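Zallari Two-Arm Bench Enclosure, Tableware Handling Configuration

Product page / Enclosures / Two-arm benches

Part number ZB-142-T
Supplied by Jillstead
Document revision 11

Overview

The ZB-142-T is an enclosed bench for two small robot arms working over one shared tabletop. It is sold for light handling of cups, bowls and plates, and it is delivered with the Puvel practice sheets, a set of written rules for loading, running and stopping the cell. The sheets are part of the product. A cell run outside them is not covered by the Jillstead service plan.

The arms, tabletop, side walls and rear wall are set up as one assembly. Moving any of these after commissioning voids the clearance record and requires a new one. Loose items such as racks and boards may be moved by the operator, subject to the layout rules below.

Layout rules

The working area is divided into three zones: a left zone, a right zone and a shared zone between them. Each arm may enter its own zone at any time. Only one arm at a time may enter the shared zone unless the task has been cleared for joint entry under sheet 4.

Ware is set out along the front of the table. The rack goes toward the back and is empty at the start of a run. Anything standing upright on the table, including a whiteboard, goes against the rear wall and must be entered in the layout record as a fixed obstacle.
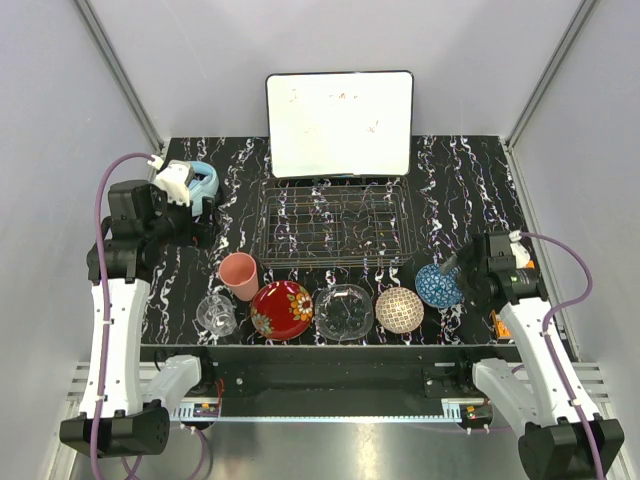
Mixed loads are allowed. Glass, plastic and glazed ware can be set out together as long as each piece has its own entry in the load list. Clear glass must be listed by type, and the list must state whether detection has been checked against the tabletop finish in use. Patterned and glossy tops are supplied on request, but they make detection harder and the check has to be repeated whenever the room lighting changes.

Cable routing

Cables run down the outer side of each arm, away from the shared zone. Leave enough slack for full wrist travel in both directions. Do not tie a cable to a moving link except at the points marked in the manual. A cable that touches the tabletop at any point in the travel check is a failed check.

Grip limits

Force limits are set per item class and stored with the load list. The operator may lower a limit. Raising one requires the setup key and a new entry in the record.

Thin-walled ware: use the low-force setting and the slow close. Approach speed is reduced before contact.
Bowls: grip at the wall or over the rim. One finger inside and one outside is the preferred hold. Tilt is permitted during transfer if the bowl is listed as empty.
Plates: edge grip only. Lift one side before closing.
Cups: grip from the side where clearance allows. A rim grip is acceptable when neighboring items block a side approach.

Finger pads are wear parts. Inspect both pads before each shift and replace them as a pair. The pad counter in the controller gives a service notice at 3,393 closes, and the notice cannot be cleared without entering the serial numbers of the new pads. Pads that have cut, hardened or picked up grit are replaced at once, whatever the counter says.
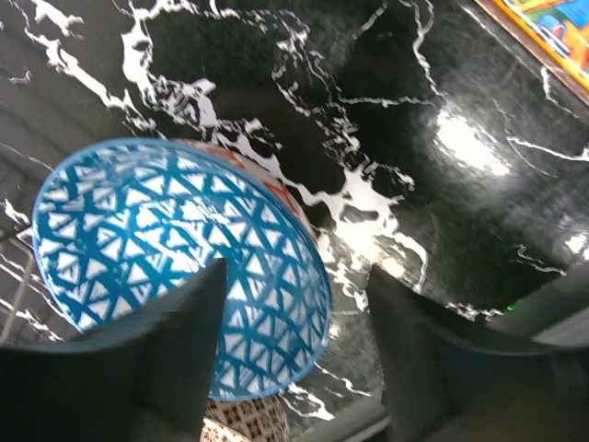

Glare from polished surfaces is a known cause of poor position estimates at the wrist camera. Where glare falls inside the pick area, move the lamp first. If that does not clear it, fit the matte cover (accessory ZB-M2). Masking the affected area in software is allowed only for the shared zone and only for runs with one active arm.

Stopping and entry

The stop control acts on both arms together. There is no single-arm stop on this product, and one must not be added. After a stop, the grippers hold their last position - they do not open. An item in the grip is released by hand command at reduced speed, with the operator's other hand clear of the table.

Reaching in while either arm is powered is not permitted, including to straighten an item that has tipped. Stop the cell, confirm the idle state on the controller, then enter. On restart, both arms return to the ready pose before the task resumes, and the load list is checked again from the first item.

Records

Keep the following with the cell:

Layout record, current revision
Load list for each task
Clearance and travel check results
Pad replacement log
Stop log, with cause

The Ruawai logging module writes the stop log and pad log automatically. Sites without the module keep them on the paper forms at the back of the practice sheets.

Supplied with the product

Enclosure with tabletop and front rail
2 arm mounts, left and right
Puvel practice sheets, printed and bound
Setup key
Spare finger pads, one pair per arm

Arms, grippers, racks and tableware are ordered separately. Orders placed before April ship with revision 11 of the sheets; later orders ship with whichever revision is current on the packing date.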